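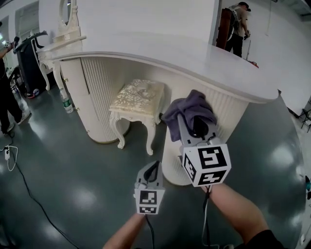 A cream-white vanity desk in an ornate European style.

How to Clean and Wax Painted Furniture
By Isla McIver
26/06/2019

Painted furniture needs less care than most people give it. The usual damage comes from too much water, too much product and scrubbing in the wrong places. The method below works for desks, dressers, nightstands and chairs with a painted finish in fair condition. Allow one afternoon for a desk, plus overnight drying.

What you need

Two soft cotton cloths, one for washing and one for drying
A soft brush, such as a clean paintbrush
Mild dish soap
Cotton swabs
400-grit sandpaper (only for rough spots)
Clear paste wax
An old T-shirt for buffing

Before you start

If the piece may have been painted before 1978, use a lead test kit from the hardware store first. Do not sand anything that tests positive. Washing is fine if the paint is sound, but flaking paint should be left to someone trained to deal with it.

Find out whether the finish is already waxed. Drag a fingernail lightly across a hidden spot, like the back edge of a leg. If it picks up a soft film, there is wax on it. Waxed pieces should be washed with barely any soap.

Step 1: Empty and dust

Take out the drawers and number them on the back in pencil. Drawers on older pieces often fit only one opening. Brush the dust out of carving and molding from the top down, holding a vacuum hose nearby with the other hand. Dust left in the grooves turns to gray paste as soon as it gets wet.

Step 2: Wash

Put a few drops of dish soap in a bowl of lukewarm water. Wring the cloth until it no longer drips. Wipe one side at a time and dry it before moving to the next. For grooves, use a damp swab and change it often.

Keep water away from drawer pulls and from any edge where bare wood shows. Makeup and hand cream build up around knobs, and those spots may need two or three passes – don't press harder, just repeat.

Step 3: Fix rough spots

Let the piece dry overnight. If there are drips or raised grain, sand them lightly with a small folded square of 400 paper. Stop as soon as the spot feels even. Wipe off the dust with a dry cloth. Small chips can be filled with matching paint on a fine brush, and need a full day before waxing.

Step 4: Wax

Use clear wax on light colors. I have used the Clerine paste for years, and Elano makes a softer one that is easier to work into carving. Put a very thin coat on with a cloth, doing the top last. Let it sit for the time given on the can, then buff with the T-shirt until the cloth slides freely.

If the surface feels sticky the next day, there was too much wax. Rub it down with a clean cloth and a tiny dab of fresh wax, which loosens the old layer, and buff again.

Step 5: Put it back

Rub a plain white candle along the drawer runners before sliding the drawers in. Wait two days before setting lamps, mirrors or bottles on top, and use felt pads under anything heavy.

How often

Dust weekly with a dry cloth. Wash twice a year. A desk in daily use needs new wax once a year – I do mine in September, before the heat goes on. Skip spray polishes, especially any with silicone, as they make later touch-ups hard to stick.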